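Zulcombe teaching kit, reviewed after one month of daily use

I bought the Zulcombe kit in September for our workshop in Brisville, where we teach a two-armed robot to take tools from a wall and put them back. The kit is a pair of hand controllers, a foot pedal and the recording software. You stand away from the robot, you move your hands, and the arms follow. I paid for it from my own budget, so I can say what I like.

Before this we used the Naidoo system, in which you take the arm itself and push it through the motion. For one arm this is pleasant. For two arms you need two people, or you need to be very patient, and I am not patient after lunch.

Setting up was easy. Sándor Bakos did it in one morning with the printed guide and called me only for the password. The pedal starts and stops the recording, and I consider it the best part of the whole kit. Your hands stay on the controllers, so you do not get that ugly piece at the end of each recording where the arm jumps while you look for a button. 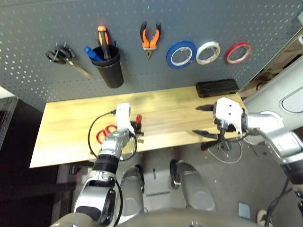

Red handle in the left gripper, long-nosed tool in the right.

The controllers themselves are light and the grip trigger is good. It has a long travel, and you learn soon how much to press for a thin handle and how much for a thick one. What I miss is any feeling of force. When the gripper closes on something hard, your finger knows nothing, you must look. Zulcombe sells an extra module for this, but I did not try it and the price is not friendly.

Delay is small. I noticed it only when I made fast movements, and for teaching you should not make fast movements anyway. The wrists are a weaker point. If you turn your hand too far, the software stops the arm and shows a yellow message, and you must bring your hand back to a neutral position before you continue. In the first days this happened to me all the time – later I learned to turn my elbow also.

Our hardest task is picking from the wall, and there I can judge the kit best. Reaching up with the right arm is the moment when you feel if the scaling is correct. I set it to 2, so a small hand movement gives a bigger arm movement, and for the table this was fine. For the board it was too much. The pliers with the orange and black handles hang close to the rolls of tape, and with the gripper up there it covers a part of the blue roll from the head view, so you work half by memory. With scaling at the lowest value I became slower but my recordings were much cleaner. I would like to change this value with the pedal, but at present you have to open the menu. 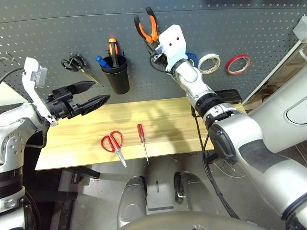
The software keeps every recording in a simple list, and you can mark the bad ones with one key. We have 1,000 recordings in it now and the list still opens quickly. The preview plays the head view next to the joint curves, which helped us to sort the takes by tool: the red-handled screwdriver lying diagonally on the table is easy to recognize even in the small preview window. Export worked each time. Only the search is poor, because it looks at the file name and ignores your notes.

I wrote to support 3 times. Shireen Jacobs from their Drastberg office answered the same day and she did not send me to a general help page. One bug with the left trigger was repaired in the next update.

Good: the pedal, light controllers, quick list, real support.
Less good: no force feeling, wrist limits, scaling hidden in the menu, search.

I give it four stars from five. If you have one arm only, the Naidoo is enough and you can save your money. For two arms I would buy the Zulcombe again, and I would ask for the longer pedal cable in the same order.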